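Fabric pouch

A fabric pouch is a small soft bag made of cloth and closed by a zip, a drawstring or a flap. It is used to keep small items together inside a larger bag, a drawer or a suitcase. Common uses include toiletries, make-up, sewing things, chargers and medicines. Larger pouches overlap with the wash bag, and the two names are often used for the same article.

Materials

Most pouches are made from cotton, linen, canvas or polyester. Quilted pouches have a thin layer of wadding stitched between the outer cloth and the lining. Pouches meant for wet items usually have a coated lining that can be wiped clean. A zip pouch normally has a short fabric tab at one or both ends of the zip, which gives the fingers something to hold while it is pulled.

Piping

Piping is a narrow strip of folded cloth sewn into a seam, sometimes over a cord. It strengthens the edge and helps the pouch to keep its outline. In her sewing manual for the Vallovo workshop, Ruby-Lee Lockyer advises cutting the strip on the bias so that it bends round corners without puckering.

Folding and storage
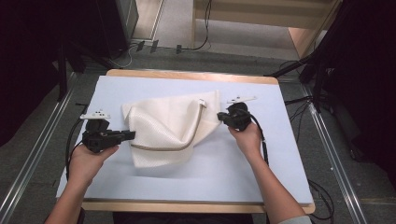

Unlined and lightly padded pouches do not stand up when empty and are generally stored flat or folded. Creases form where the cloth doubles back on itself. On a white pouch folded over loosely, one part may bulge into a rounded fold while the rest lies flat, and a beige-grey trim or strap then curves across the body instead of following a straight line. Smoothing the cloth outwards from the middle before folding gives a flatter result.

Care

Cotton pouches can usually be washed at 30 degrees with the zip open and the lining pulled out. Coated linings are wiped with a damp cloth and left open to dry. Tumble drying may shrink the piping and twist the seam.

See also: Drawstring bag, Pencil case, Wash bag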